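Chenxi Fang gets loud when the talk turns to plastic bags. "They're awful, and I love them!" she says of the Stollavis project, which teaches robots household chores from people working with hand-held grippers. Her group has 2,992 recordings so far — almost 2,000 of them with something soft or floppy. "A cup stays a cup. A bag is a new shape every time you touch it."

The markers on the grippers let the software follow each hand separately, and she says that's where the two-handed results got good.

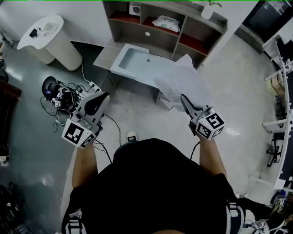
Haoran Tan would like more failed grasps kept in the set, and says the 187 they have are too few to learn from.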